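Notebook, Wednesday, 4:10 p.m.

Rate feed work, continued. Mwende Mosoti found the thing I spent Monday not finding. The Hunard converter quotes dollars to Kenyan shillings off the mid-market feed, then the Slaoui page quotes the same pair off a cached copy of the same feed, and the two disagree by enough that a customer sending 600 dollars wrote in to ask which of us was lying. Neither of us, technically. One of us was old.

The cache was set to refresh every 20 minutes. It was refreshing every 252. I have the setting written down in my own hand two pages back, correct, next to a coffee ring. What I didn't write down is that the weekend job holds the cache open while it waits for a market that is closed, and on Monday morning it keeps waiting out of habit.

Fix for now: weekend job gets its own copy. Restarted at 2:30. Compared 33 pairs against Fimen by eye, all matching to the fourth decimal except the Chilean peso, where Fimen shows two decimals and I am not going to argue with them.

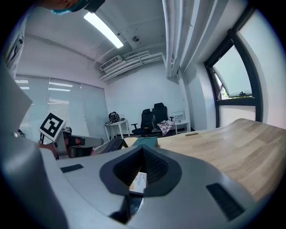 Rounding is the next headache. We round the rate and then multiply. Motitz multiplies and then rounds, and Ayane Ikeda would like us to do it their way before the fee table goes in. She's right, and I've told her so, which cost me something. The trouble is the printed rate card we hand out at the counter -- it has room for four decimals and no more, so whatever we compute, the customer will check it against the rounded one with a phone calculator. A small white card with a few lines of faint blue print on it, like the one in the photo, is hard enough to read without adding digits. Darker ink would be a start. I'll raise it with whoever orders ink.

Left to do:

Timestamp next to every quoted rate, in the reader's own time zone. At present it says "live," which is a mood.

Alarm if any rate is older than two refreshes. Mwende has half of this written.

Reply to the customer. Draft one was all about caches. Draft two says sorry and gives the right rate.

Ayane wants the rounding change tested on the yen first, as it has the fewest decimals to lose. Starting that tomorrow after the morning feed comes in.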